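Haushaltstipps: Textilpflege im Schlafzimmer
Merkblatt 4: Handgeführte Greifer beim Ordnen und Zusammenlegen von Kleidung

Der Verleihservice Irkarine bietet privaten Haushalten und Pflegeeinrichtungen handgeführte Greifer zur Miete an. Die Redaktion der Verbraucherstelle Zorisdale hat das Angebot geprüft und fasst die Hinweise zusammen, die sich bei der Arbeit mit Oberbekleidung bewährt haben. Die Geräte werden von einer Person geführt. Wer sie mietet, kann die aufgezeichneten Handgriffe auf Wunsch an den Anbieter übermitteln und erhält dafür einen Nachlass auf die Monatsgebühr.

Vorbereitung der Arbeitsfläche

Als Unterlage eignet sich jede ebene Fläche, die größer ist als das ausgebreitete Kleidungsstück. Ein Bett ist zulässig, sofern die Auflage fest genug ist. Auf weichen Decken sinken die Finger ein und nehmen den Bezug mit auf. Eine geflochtene Schlafmatte verhindert dies zuverlässig und lässt sich nach Gebrauch einrollen.

Dunkle Kleidung sollte auf hellem Untergrund bearbeitet werden. Nähte und Säume sind dann besser zu erkennen, auch in der späteren Aufzeichnung.

Ärmel aufnehmen und ablegen

Lange Ärmel werden stets zuerst geordnet. Der Greifer wird von der Seite an den Stoff herangeführt und erst geschlossen, wenn beide Finger den Ärmel auf ganzer Breite umfassen.

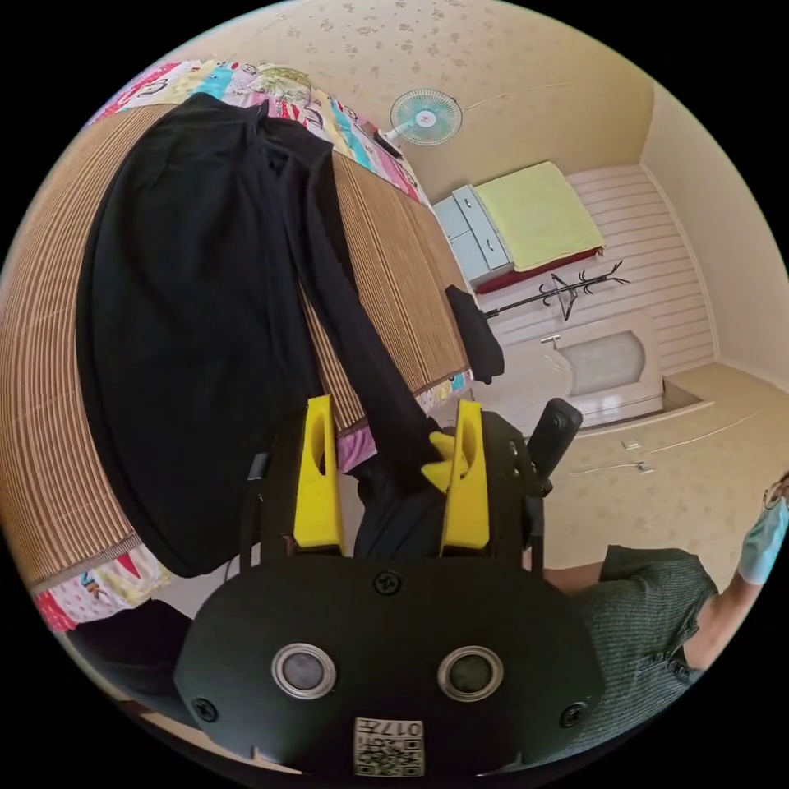

Bei glatten Stoffen empfiehlt es sich, eine kleine Falte vorzuformen und diese zu greifen. Der Ärmel wird anschließend in einem flachen Bogen zur Mitte des Kleidungsstücks geführt und dort ohne Zug abgelegt. Ruckartige Bewegungen sind zu vermeiden. Nach 200 Griffen sind die Fingerflächen mit einem trockenen Tuch zu reinigen; Fusseln mindern die Haftung merklich.

Für schwere Jacken sieht der Anbieter 2 Geräte vor. Prasert Meesuk, der bei Irkarine die Einweisungen leitet, rät in diesem Fall, zunächst den Kragen zu fixieren und die Vorderteile nacheinander zu schließen. Die Prüfung der Redaktion bestätigt diese Reihenfolge.

Umgang mit Werkzeug in der Nähe von Textilien

Viele Haushalte verbinden das Ordnen der Kleidung mit kleineren Ausbesserungen. Heißklebepistolen gehören dabei mit der Düse von Matte und Kleidung weg auf eine hitzefeste Ablage und sind nach Gebrauch vom Netz zu trennen. Klebestellen müssen vollständig erkaltet sein, bevor das Stück gefaltet wird.
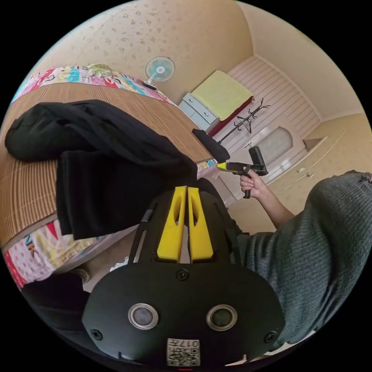 Für Säume an Jacken und Mänteln ist Heißkleber nur als vorläufige Lösung geeignet. Eine genähte Verbindung hält der Wäsche besser stand. Kabel sind so zu verlegen, dass sie den Laufweg neben dem Bett nicht kreuzen.

Bewertung des Angebots

Die Einweisung ist verständlich, die Lieferung erfolgte an einem Montag und vollständig. Zu bemängeln ist die knappe schriftliche Anleitung, die auf empfindliche Gewebe wie Seide nicht eingeht. Das Zubehörpaket Vavthorpe enthält Ersatzfinger und eine Transporttasche; für gelegentliche Nutzung ist es entbehrlich. Rücksendungen nimmt die Annahmestelle Tanasarn entgegen.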